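About us

Butdale is a tidying and sorting firm in Vostmont. We clear tables, side tables, shelves and the floor underneath them, mostly in family homes, and we are wary of most of what gets said about our trade.

We don't believe a tidy room changes your life. We doubt it will help you sleep. Matching boxes are, in our view, a way of selling boxes. We tried a labelling scheme called Muvent for 16 weeks and went back to a basket and a marker pen.

What we do is dull. We take one surface at a time, bottles first, then lids, then whatever is left, and clothes last, as a heap of clothes can eat a whole morning. We work from a sheet of 47 kinds of household object, drawn up at our first office in Keogh and argued over ever since. Loose lids are still on it twice.

Visits start at 40 minutes. We have finished 300 of them, and some of those rooms have surely gone back to how they were. 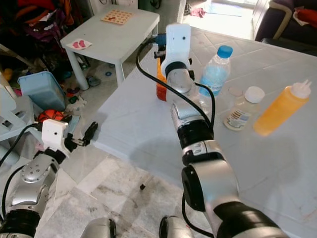 Gudrun Ljungberg wrote to us in May that sorting bottles by size was a waste of her time and that she had put them back by what she reaches for first, blue caps and white caps all mixed up. We now ask about that before we touch anything.

Bookings are taken by phone, mornings only.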